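Skurwood Shared Workshop newsletter, April

Bench two: the brick arm

Members who come in on a Tuesday will have noticed that bench two has been given over to one job since the winter. It is a small robot arm with a two-finger gripper, and the job we have set it is to pick up toy building bricks from a grey studded baseplate and stack them. This item sets out how far we have got, what it has cost, and what still needs doing before the open evening.

The arm is built to the Plirley plans, which are free to download and come with a parts list. We printed the links, the base housings and the gripper in white, and bought the motors, the control board and the wiring as a bundle from Elel. Printing took 55 hours spread over several weeks, with two of the larger parts done twice after the first ones lifted at the corners. The full set used 830 grams of filament, not counting the failed pieces. If you have an odd half reel at home, the small joint caps are a good way to use it up.

Assembly is mostly screws. The plans have you fit each motor with its horn at the middle of its travel before the next link goes on. We skipped this at the shoulder and had to take the whole upper arm off again. It is worth setting every motor to its middle position on the bench, marking it with a pencil, and checking the mark before you tighten anything. 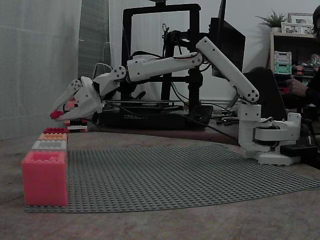 Can I build one of these without using the workshop printer?

Any printer with a bed large enough for the upper arm link will do the job, and several members have one at home. You can also ask us to print the two long links for you and do the smaller parts yourself. Put your name on the sheet by the door and bring your own filament. Please use the Skurwood copies of the files, as we have opened up the screw holes slightly to suit the screws we keep in stock.

Most of the past month went on teaching the arm where the bricks are. We began with fixed positions typed in by hand, and this worked until somebody leaned on the bench. We now start each session with a short routine in which the gripper is taken to the corners of the baseplate and the control program stores each one. It takes a few minutes and it has saved us a good deal of swearing. If you move the base, even slightly, run the routine again before you try a pick.

Height has been more trouble than sideways position. The baseplate is thin and does not lie completely flat, so a fingertip that clears the studs at one side can catch them at the other. We have added a small height correction to the program for different parts of the plate. A stiff board underneath, with the plate fixed down at the edges, would probably be a better answer, and if anyone has an offcut of the right size we would be glad of it.

The other regular fault was the wire to the wrist. On the first version it was too short and pulled the plug out when the arm reached forward. The replacement has a loop of slack at the joint. Check that it moves freely before switching on, and do not tie it down hard to the link.

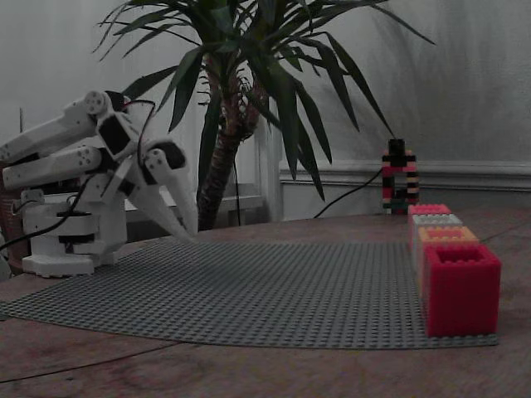
How fast should the arm be run when you are testing a new position?

Start with the speed setting at 26, the lowest at which the shoulder moves smoothly on ours, and keep a hand near the power switch. Run the whole movement once with nothing on the plate. If the fingers stay clear of the studs all the way through, put a brick down and try it again at the same speed. There is no need to go faster until the position has worked several times in a row.

The gripper has had more attention than any other part. The Plirley fingers come to a fairly small tip, and our first pair were printed standing up, so they split along the layers. Printing them on their sides cured that. Plain plastic on plastic is slippery, and a brick held too near its top will turn as it is lifted. Closing the fingers harder does not help much, and it makes the gripper motor hot. We get better results by taking hold nearer the middle and closing in two steps, with a short pause between them.

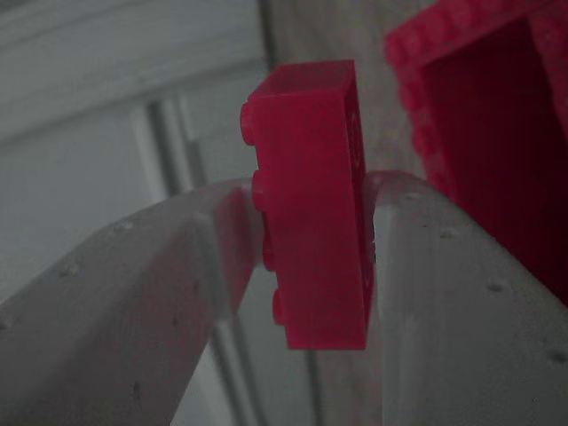
Letting go is a separate problem. If both fingers do not open evenly, the brick is dragged to one side and the stack leans. We have slowed the opening down and added a small upward move at the end. Stacks of two are now reliable, stacks of three less so. Pushing a brick down firmly enough to lock on to the studs is still beyond us, and we may have to accept stacks that simply rest in place.

The log on the bench computer shows 1,419 attempted picks since we began keeping it. Please carry on filling in the notes column when one fails, with a word or two on what went wrong. "Missed" is not much use by itself. "Missed, too far left" is.

Still to do: a proper cover for the control board, a second set of fingers to compare with the first, and a tidy-up of the cables at the back of the bench. The Sotiropoulos power supply is on loan from bench four and has to go back, so we also need a replacement of the same voltage.

Bench two is open for the arm from seven in the evening on Tuesday. New people are welcome and no experience of programming is needed. Bring a small crosshead screwdriver if you have one, as ours keep going missing.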